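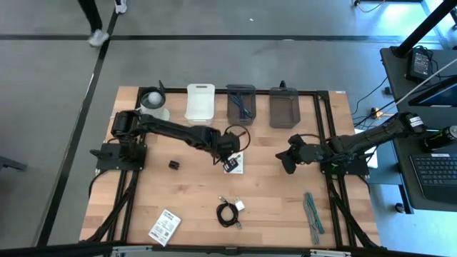

Photo: Plokau / community library

Bought-in heifers keep losing condition after turnout, what am I missing?

Posted by gatepost_kim, 2019-10-05

Hi all, first time posting, though I've been reading along for a couple of years. I run a small suckler herd, mostly Simmental crosses, on 67 acres outside Okeke. It's decent ground at the bottom and pretty rough at the top, with a creek down the middle that floods whenever it feels like it.

In July I bought a group of bred heifers from a dispersal sale over at Gilik. Lovely animals, quiet, good feet, and they walked off the trailer looking better than anything I own. They're due to start calving at the end of winter. I put them on the top pasture by themselves for a few weeks and then ran them in with my older cows.

Ever since then they've been slipping. Nothing dramatic, but I can see ribs on a few of them now and the hair on their backs is dull. My own cows on the same grass are fat as butter! The heifers have the same mineral tub, same water, same everything. I haven't wormed them because the seller told me they'd been done before the sale (I didn't get that on paper, I know, I know).

I paid more than I should have for them and I really don't want to go into winter with thin heifers. Should I start graining them now, wait and see, or split them off again? My husband says leave them alone and they'll settle.

creekbottom_cattle

Split them off. I'd do it this weekend if you've got a fence that will hold them.

I did the same thing a few years back with a bunch I bought in, and I wasted half the fall fussing over minerals. What was going on was plain old bullying. Cows that have lived together for years have it all worked out, and a new heifer gets shoved off the tub, shoved off the tank and shoved off the good grass. You don't see it when you walk out there because they all come over to look at you. Park the truck somewhere up high, take a thermos and watch them for a whole morning. I felt pretty dumb after I did that.

Also, "they were done before the sale" is worth nothing without a date and a product name. Take some manure samples, fresh ones, a bit from several different heifers, and get your vet to run egg counts. It's cheap. If they come back high you treat, and if they come back low you've saved yourself the money and the trip through the chute.
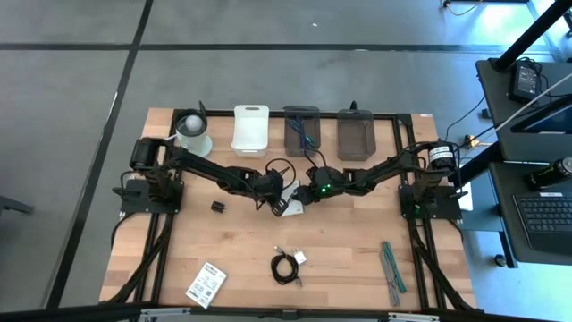 On the grain, go slow. I'd start with good hay first – second cutting if you have it – and a little supplement on top, then look at them again in a few weeks. You want them in decent shape to calve, but a first-calf heifer that's too fat is her own kind of headache. I've pulled enough calves out of fat heifers to last me. Get your hands on them if they're quiet enough, over the short ribs and around the tailhead, and write down what you feel. Looking over the gate at a fuzzy fall coat will fool you either direction.

One more thing, do you have a scale? I bought a used set of Peleo bars with a platform and I'd never go back to guessing. If you can't run to that, a weigh tape pulled snug behind the elbow at least tells you whether they're going up or down, as long as it's the same person pulling it every time.

hayforkandhalf

Mine did that one year and they were fine by Christmas. Probably just the change of grass. Put out another tub.

twobarns

I'd second splitting them off, and I wouldn't count on them being fine by Christmas. Bred heifers are still growing themselves as well as growing a calf, so they need better feed than your old cows do, bullying or no bullying. Feeding them all the same is kind of the problem.

Get your hay tested before you buy anything in a bag. I was sure mine was good stuff one year (smelled great, nice and green) and the protein came back so low I had to read it twice. Your extension office can probably tell you where to send it, and they'll lend you the probe if you ask.

And talk to the vet about fluke while you're at it. You mentioned a creek that floods. Whether it's a worry depends a lot on where you are, and a regular worm egg count can miss it, so ask specifically. Same goes for which wormer is OK for bred heifers, read the label or have the vet pick.

If it's only a few of them going downhill and the rest are holding, put tag numbers on your list so you know it's the same ones each time. Let us know what the counts say.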